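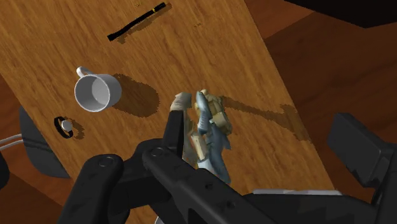 *Fig. 1. Black marker with a yellow band, on a wooden tabletop (computer rendering).*

# Unit 6: Getting up to speed and slowing down again

Notes by Costel Leka. Read before the tutorial and bring a calculator.

## 6.1 The rocket equation

Last unit we derived

**Δv = vₑ ln(m₀ / m₁)**

where vₑ is the exhaust velocity, m₀ the mass at ignition and m₁ the mass at burnout. The ratio m₀/m₁ is the mass ratio. Everything in this unit comes back to that logarithm. If you want twice the Δv from the same engine, you have to square the mass ratio.

| Δv / vₑ | Mass ratio |
|---|---|
| 1 | 2.72 |
| 2 | 7.39 |
| 3 | 20.1 |
| 4 | 54.6 |
| 5 | 148 |

A probe that only flies past its target pays once. A probe that stops when it gets there pays twice, and the propellant for stopping has to be carried through the whole of the first burn. For equal burns the total mass ratio is the single-burn ratio squared. Students lose marks here every year by doubling it.

## 6.2 Worked case: the Allosier probe

Allosier is the paper design we use for the rest of the course. Take a payload and dry structure of 400 kg together, and an exhaust velocity of 60 km/s, which suits a high-end electric thruster. The required cruise speed is 73 km/s.

Flyby:

- Δv / vₑ = 73 / 60 = 1.217
- mass ratio = e^1.217 = 3.38
- launch mass = 400 × 3.38 = 1,350 kg (three figures)

With the 18 kg adapter ring, which is dropped before ignition and so stays out of the ratio, the stack comes to 1,368 kg.

Rendezvous:

- mass ratio = 3.38² = 11.4
- launch mass before the ring = 4,560 kg

We have ignored the extra tank mass. In practice the bigger tanks push the dry mass up, and the real figure is worse. Problem 3 asks you to put this back in.

## 6.3 Braking without propellant

The Cumotano variant carries a magnetic sail, a large superconducting loop that pushes against the charged particles the craft is moving through. Points to note:

- Drag is strong at high speed and fades as the craft slows. A sail will not finish the job, so some propellant is still needed.
- The loop has mass and must be kept cold.
- Particle density between the stars is low and not well mapped along most routes.

For this course use the Chiu sail sheet (handed out in Unit 5) for drag values. Don't interpolate past the last row.

## 6.4 Travel time

At a steady 73 km/s, one light year takes a bit over 4,100 years. Check this yourself: divide the speed of light in km/s by 73. Chemical and electric propulsion are fine for the outer solar system and no use for the stars. Unit 7 covers beamed sails and fusion.

## Problems

1. Find the exhaust velocity that would bring the Allosier rendezvous mass ratio down to 5.
2. A two-stage flyby splits the Δv equally between stages. Show that the ideal mass ratios multiply.
3. Repeat the rendezvous case with tank mass equal to 6% of propellant mass. Treat the tanks as part of the dry mass throughout.
4. The Lirkbridge design brakes from 73 km/s to 20 km/s by sail and does the rest by thruster at 60 km/s. What mass ratio does the thruster need for braking alone?

Show your units on every line. Problem 4 is marked.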